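Teaching by demonstration

Teaching by demonstration (you'll also see "programming by demonstration", "imitation learning" or just "showing it") is the business of getting a robot to do a job by doing the job yourself while something records how you did it. I've been adding to this wiki on and off since November, and this is the entry I get asked about most, so I've rewritten it in plainer words. The old version read like a washing machine manual. Sorry about that.

The basic idea

Writing out a movement in code is fine when the part is always in the same place and never changes shape. Try it with a sock! Cloth flops, folds over itself and never lands the same way twice, and you'd be writing rules until you retired. So a person does the job many times over, the positions and the camera pictures are saved together, and a program learns to go from what it sees to what the hand should do next. Each recorded go is called a demonstration or an episode (I say "a go", and I'm not changing).

Ways of doing it

Hand guiding. You take hold of the robot's arm and push it through the task. Older arms fight you, newer ones go slack when asked. It's lovely for simple paths, and a child could pick it up in a morning. The trouble is that your own arms end up in the camera's view, and it's hard work guiding two robot arms at once unless you've brought a friend.

Remote control. You stay to one side and drive the robot with something else, which might be a joystick, a headset with hand controllers, or a small copy of the arm that the big one follows. The copy is my favourite, by a mile. The Leiva pair I learned on had a leader arm you could lift with two fingers, and once I'd stopped looking at my hands and started looking at the robot's, it felt a bit like using long tongs. Delay matters a great deal here: at 80 milliseconds I hardly noticed, and at 800 I was knocking cups over.

Hand-held grippers. No robot arm in the room at all, or at least none that's needed. You wear or hold a pair of grippers like the ones the robot will have, and do the job at a table with those. Since your fingers can only open and close the jaws, you can't cheat by using a thumb in a way the robot never could (you will try, everyone does). It's quick, it's easy to carry about, and you feel the cloth through the device a little, which you don't with most remote set-ups. Against that, you can reach in ways a real arm can't, so a few of your best goes may be useless later on.

What makes a good go

Slow and steady beats clever. I used to show off with a quick flick to turn a glove over, and the robot learned the flick and not the turning over. Pinch, lift, move, let go, with a small pause where the jaws close. Start from different places each time. If you fumble, carry on and put it right, because a robot that has never seen a mistake mended won't know how to mend its own. Some teams throw the fumbles away, and I think they're wrong, but the talk page for this entry has the full row about it if you've an evening free.

How many goes is the other thing people want to know. For putting one soft thing in a tray I've had decent results from 50. For sorting mixed knitwear I wanted 800 and was still grumbling. I stop after 14 in a sitting, as my wrists get sloppy and it shows in the recordings.

Kit and names you may come across

Idalex makes light wrist straps and the clamps a lot of us use for tables. Peteck sells leader arms, good ones, with a maddening plug. Tralidine is the recording program I use; it lines up the two hands and the camera by time, and it lets you mark the start and end of each go with a foot pedal, so you needn't put anything down.

See also: soft object handling; force feedback; gripper jaws; camera placement. 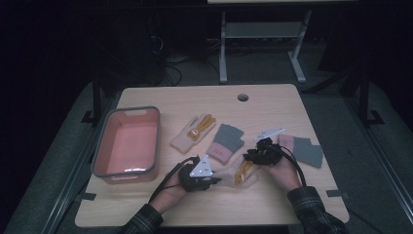

Tralidine user: I'd add a line on left-handers. I did all my goes leading with my left and the robot copied me faithfully, then the next person led with the right and it dithered between the two of us for weeks. Agree on a leading hand before you start, and write it down somewhere.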